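Print this article | E-mail this article

4.2 Friction loading and skin recovery in finger training

Climbers on gritstone and similar rough rock often limit sessions by skin condition before muscular fatigue sets in. Earlier work on hangboard training has treated the skin as a constant, and load records from the Satport logging app contain no field for it. We therefore asked participants to enter a skin score from one to five before and after each session, together with air temperature and hold type.

The final data set held 3,044 logged sessions, of which 2,335 included both scores. Sessions with a missing score were dropped. Hangs were performed on Boltora wooden edges, with added weight hung from the harness on a knotted cord. Cord length was checked at the start of each training block.

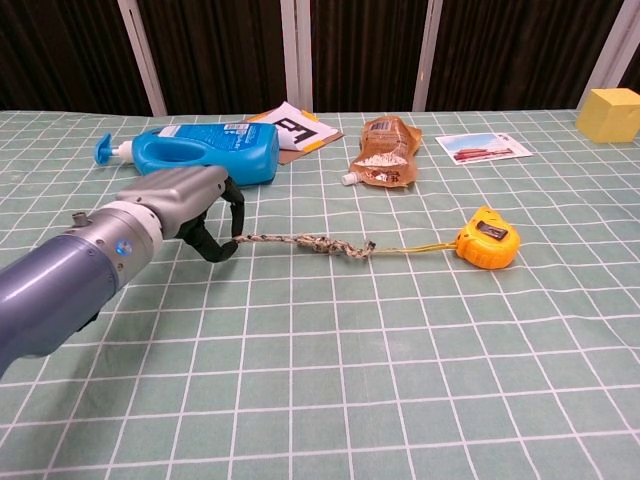
Figure 3. Knotted braided rope and yellow tape measure.

Mean skin score fell over the course of a session in both groups. The drop was larger on sloping holds than on flat edges, and larger again when the room was warm. Total hang time explained little of the difference once hold type was entered in the model. Participants in the Bisht protocol, which spaces maximal hangs across the week, reported higher starting scores than those who trained on consecutive days. They also completed more of their planned sets.
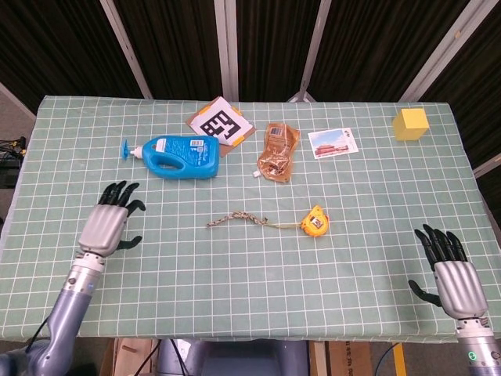 A second analysis was limited to the 500 sessions held within a day of an outdoor visit. Starting scores were lower in this subset, and the effect of temperature was no longer clear. We attribute this to the narrow range of winter conditions, as most outdoor visits took place between November and February. Removing sessions on the Ganix resin board left the estimates almost unchanged.

Scores were self-reported, and no check was made on how two climbers would rate the same fingertips. The results should be read as within-person changes only.

Reader comments (3)

Was chalk type recorded? Liquid chalk wrecks my tips on slopers.

Same finding here with consecutive days. I get one good session and then nothing.

The link to the supplementary tables is dead for me.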